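Pillow drive moves into Reinholz brick hall, pickup starts after the holidays

December 23, 2019

The bedding drive run out of the old Reinholz building has outgrown its hallway and is now in the brick hall at the back, organizers said this morning. Pillows mostly. Some blankets, a few mattress covers, but pillows are what people bring and pillows are what the shelters keep asking for.

Count as of last night: 767 pillows in, 551 already sorted and bagged. The rest gets done this week if enough hands show up.

"We thought we'd get 300 and be finished by Christmas," said Waltraud Janssen, who started the drive in September with a notice at the bakery. "Then the hotel called." The hotel is the Itanton, which is replacing the bedding on two floors and sent over everything still in good shape.
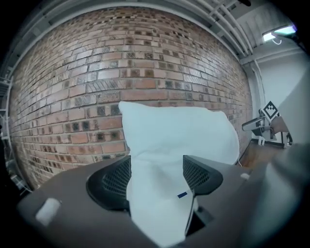

A white pillow with a small dark blue tag, in the brick hall at Reinholz.

Sorting is simple but slow. Every pillow gets picked up, squeezed, turned over. Lumps go in one pile, stains in another. Tags stay on — the shelters want to know what the filling is, on account of allergies, and a pillow with no tag has to be set aside and asked about. Feather ones go to a separate shelf. Jana Teuber is in charge of the wash list and says the laundry on Getico Street will take anything that can stand a hot cycle, free of charge until the end of January.

The hall itself was last used for storage. Brick wall down the long side, pipes along the ceiling, wood floor. Heating is so-so, bring a sweater. Henrik Mühlbauer, who looks after the building, said the drive can stay until spring "or until somebody rents it, whichever is frist."

Not everyone was happy with the move. The old hallway was right off the street and you could drop a bag without parking. Now it's through the yard and up the ramp. Annelore Brandes said a sign is being painted and that drop-offs by car can pull into the yard between 4 and 6 p.m. — ring the bell, someone will come out.

What they don't need: sofa cushions, anything with a zipper that's broken, baby pillows. Pillowcases are welcome, white or light colored, washed please. Also strong tape and big clear bags, they are nearly out of both.

First delivery to the shelters goes out after New Year's in the Nasament van, with Gunther Dreßler driving. Two trips planned, maybe a third if the weather hold up. Families who need a pillow sooner can ask at the yard door during drop-off hours, no form to fill out.

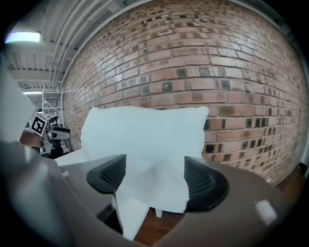
Drop-off and contact

Reinholz building, yard entrance, up the ramp. Closed on the holidays. Ask for Waltraud or Jana.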